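Street style zine, first issue – film or digital? and is 199 copies nuts

Started by lungile_r, March 2021

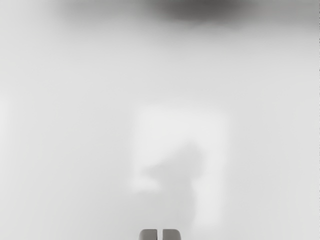
Original post – lungile_r

ok so. Been shooting people outside the Zamora market for two winters now, mostly older women in really great coats, and I want to make a zine. Working title is Bernutholm Coats, suggestions welcome. The printer (Wedero, small place by the station) will do 199 copies, stapled, black and white, for 597 dollars. Color is a lot more and I dont have it.

Questions:
Does b/w kill it? Half the point of these outfits is color. There's a woman with a mustard coat and a green hat and in gray she's just a lady in a coat.
Names or no names under the pictures? I wrote down what everyone told me about their clothes, where they got it, who made it.
Anyone used Wedero before?

Thanks, typing this on break – Lungile Rampersad

Reply – halfstop
B/w is fine. Most of the old street style stuff I love was printed on newspaper and you could hardly tell a red from a brown. Look at shape. Shoulders, hems, how someone ties a scarf. If the picture only works because of the mustard then leave it out.

Reply – v_koval
Disagree, strongly. Coats ARE color. You'd be printing half the outfit. Do fewer copies in color. 100 copies, fewer pages, done. Sell those, then go bigger.

Also three bucks a copy for stapled b/w is steep imo. Ask what paper.

Reply – lungile_r
Paper is the uncoated kind, cream. I have a sample and its nice, bit thick. Asked about 100 in color and they said they'd have to get back to me.

Reply – pinwale
Used Wedero for a show card once. Blacks came out kind of brown. They reprinted no charge but I had to go in and make a fuss. Get a proof!! On the real paper, not the shiny one they keep on the counter.

Reply – halfstop
Seconding the proof. And lighten your files before you send them, uncoated soaks up ink and dark coats turn into a blob. Wool especialy. Did a whole spread of navy peacoats once, looked like holes in the page.

Reply – dolholm_darkroom
Names: no. Quotes: yes. First name at most, and only if they said ok to print. Telling someone on the sidewalk is one thing, being in a booklet for sale is another. Did you get anything signed?

Reply – lungile_r
Nothing signed. Everyone posed though, I never shoot from behind or across the street. And I told them it was for a project.

Reply – v_koval
Posing is a yes as far as I'm concerned. Been doing this a long time, never had one complaint. You start waving forms at people and the picture is gone, they stiffen up.

Reply – dolholm_darkroom
Ask after then, not before. Takes a minute. "Never had a complaint" just means they never saw it.

Reply – v_koval
They saw it. I mail everybody a print. But ok, fair, she's selling these and I wasn't.

Reply – pinwale
Can we go back to the coats, what did they say about them? Thats the zine for me. I'd buy it for the captions.

Reply – lungile_r
Some of it is so good. One lady has had hers relined 2 times by the same tailor and wont tell me who he is. Another one wears her brother's army coat with the buttons swapped. One just said "it has pockets" and walked off.

Reply – halfstop
Put "it has pockets" on the cover.

Reply – pinwale
yes. new title

Reply – v_koval
Better than Bernutholm Coats, sorry. If you want a second pair of eyes on the sequence send me a pdf, put Volodymyr Koval in the subject or it goes in the junk folder. Still think color.

Reply – lungile_r
Will do. Going back to the market this week w/ a clipboard, most of them are there every week anyway. Proof is supposed to be ready in April, will post how the blacks look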